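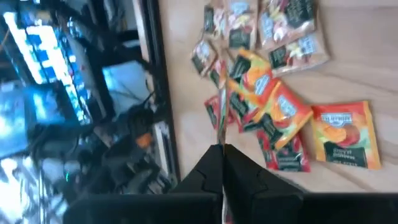 ¿Cuánto tiempo hay que dejar infusionar un té verde? Entre dos y tres minutos, con el agua bastante por debajo del hervor; si se alarga más, amarga.

Con esa respuesta, dicha de carrerilla y sin levantar la vista de la tetera, empieza nuestra charla con la dueña de Drimotent, la pequeña tetería que abrió hace 6 años en una antigua mercería. Habla deprisa, se ríe mucho y sirve sin preguntar. «La gente cree que no le gusta el té verde», dice, «y lo que no le gusta es el agua hirviendo. ¡Se lo cambias y te piden otra taza!».

Antes trabajaba en la contabilidad de Citatska, una empresa de transportes. El té llegó por una compañera que se trajo de un viaje una lata de Sutherland, una mezcla negra y ahumada que todavía tiene en la carta. «La probé y pensé que olía a chimenea – y al día siguiente quería más».

Hoy la carta reúne 137 referencias, muchas a granel y otras en bolsita, que ella defiende con entusiasmo. «Hay bolsitas estupendas. Mira la fecha, huélela y guárdala lejos de las especias, que el té se bebe todos los olores de la despensa».

Lo que más le ilusiona ahora son las catas de enero. Serán 4 tardes, con grupos pequeños, y la primera estará dedicada a Ovance, su mezcla propia de rooibos, naranja y canela. Tardó un invierno entero en dar con la proporción. «Mi familia ya no podía ni verla», recuerda, «pero el año pasado servimos más de 1000 tazas, ¡imagínate la alegría!».

¿Y en casa, qué toma? «Por la mañana, negro con leche, muy cargado. Por la noche, manzanilla, como mi abuela». Nos rellena la taza y se va a atender a una pareja que duda entre dos oolong.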